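Sat 6 April
Bench notebook, wet handling cell

Good long morning on the house rules for liquids. I have been looking forward to this since October, when we agreed we needed rules at all and then all went back to arguing about grippers. We now have a draft that fits on one page and I think it's a good one!

Starting point was the Yurchenko checklist, which the Pusuvton site has been using. It was written for pick and place of dry parts, so half of it carries over (speed limits near the bench, who holds the stop button, what gets logged) and the other half says nothing useful once there is an open dish in play. Crossed out what doesn't apply, kept the numbering so the two sites can still talk to each other.

Rules as they stand now:

Colored water only until a routine has passed. Food dye, no exceptions for "just a quick one" with the real reagent.

Open dishes get moved at the slow setting. I tried the slow setting against the normal one with plain water in a dish and the difference at the start of the move is really striking. Most of the slop comes from the first bit of acceleration, hardly any from the travel. So the rule names acceleration as well as speed, which the old list never did.

Lids have a place, and the place is written down before the run. A lid counts as an object in the layout, same as a tube.

Tubes stay in the rack unless the routine is about tubes. Leave gaps between filled ones wherever the rack allows it. The fingers need room on both sides and it makes a wrong pick obvious on the log.

Cables: check the slack at full reach, with the arm powered down, before anything wet goes on the table. I want this one near the top. A loop that is fine at home position can sweep a lot of table when the wrist turns.
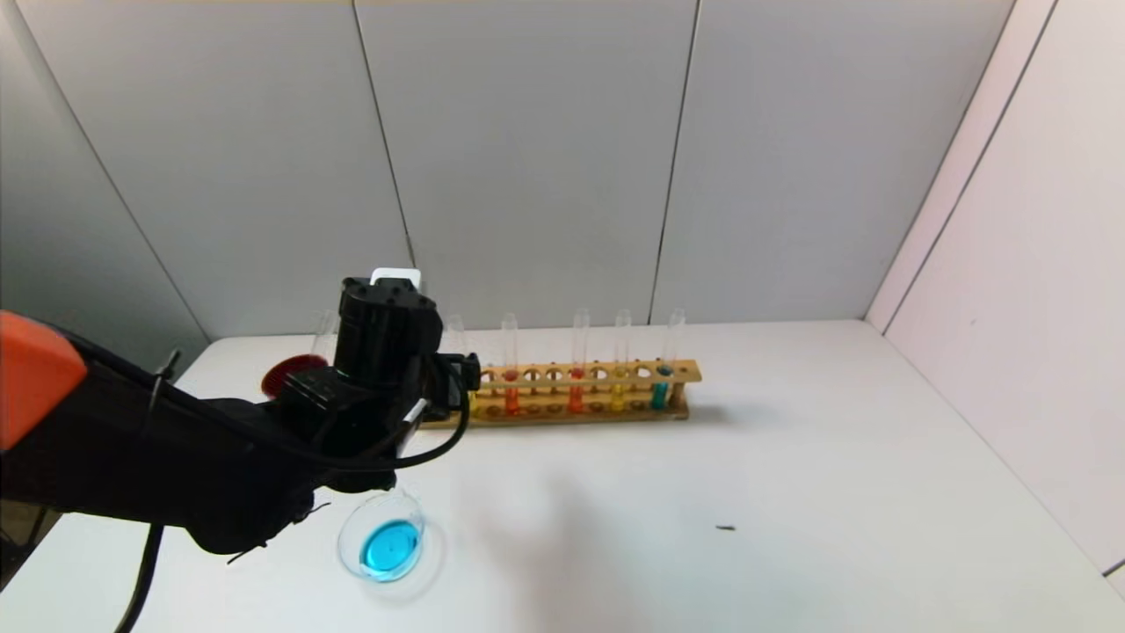 Brurkolov read the draft over lunch and is for all of it except the dye rule, which in his view should name a fill level too, because a dish with a thin layer in it proves nothing about a dish that's properly full. He would also like the pass mark to be a run of clean moves in a row, and any spill sets the count back to zero.

Fair on both counts. Fill level is going in. On the pass mark I had written 6 clean moves and he wanted far more, so we looked at the log. We have 76 dish moves on record with the dye, and the bad ones bunch up right after somebody has edited the approach height. That's lovely to see in the data, it means the rule can be tied to edits. New wording: after any change to height, grip width or speed, 6 clean moves in a row before the routine counts as passed again. He signed off on that.

Still open:

Log format. The logger keeps some 600 lines per run and most of that is joint chatter. I'd like a short wet log with dish, fill, speed setting, result. Will try a template in Indico next week so that both sites fill in the same fields.

Wipe-down. Draft says after every spill and at end of day. Maybe also between colors? A stray drop of the old dye confuses the spill check.

Two people or one for first runs of a new routine. Yurchenko says 2. I'm inclined to keep it, at least for anything with an open dish.

To do Monday: retype the page with the fill level in, tape it up at the bench, send a copy over to Pusuvton. Also order more blue, we're nearly out.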